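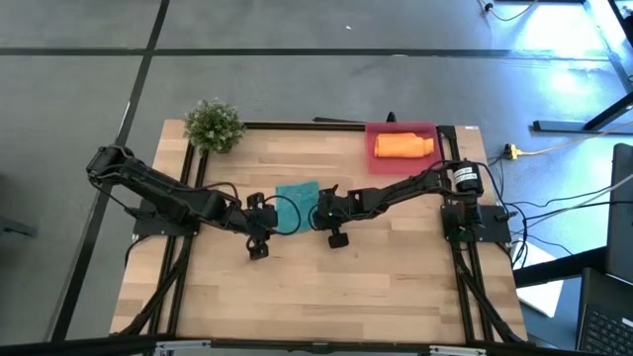

Unit 2: Cloths and surface cleaning

Reading for this session: the Dukden handbook, pages 8 to 16. Bring the Uller care sheet if you still have it from April.

Cloths first. A square cloth is easier to work with than a long one because it folds evenly. Lay it flat, smooth it from the middle outwards, then fold it in half and in half again. That gives a pad the size of your palm and 8 clean faces, counting the ones you get by refolding. Change to a fresh face when the one in use looks grey or starts to leave marks.

Sponge pads don't fold, so they only have 2 faces. Use one for washing and keep the other for going over the surface again.

Wooden tabletops
Wipe along the grain. Where a top is made of planks, dirt collects in the joins – go over these slowly with the edge of the cloth. The cloth should be damp, with no drips when you squeeze it. Dry the wood straight afterwards with a second cloth. Pale wood shows rings and tea stains sooner than dark wood does, so don't leave water standing on it.

Small things on the table
Trays: lift, wipe underneath, then wipe inside the rim, where crumbs sit.
Artificial plants: dust the leaves with a dry brush. Dense ones can be rinsed under a cool tap if the maker allows it, and left upside down to drain.
Cables: dry cloth only, and with the power off.

Colours
In the Du kitchen, teal cloths are for tables and red ones are for floors. Other sites may differ, so check the list by the door before you start.

To hand in by 17/12/2019: one side of A4 on how you would clean a wooden table at home, including what you would use and in what order.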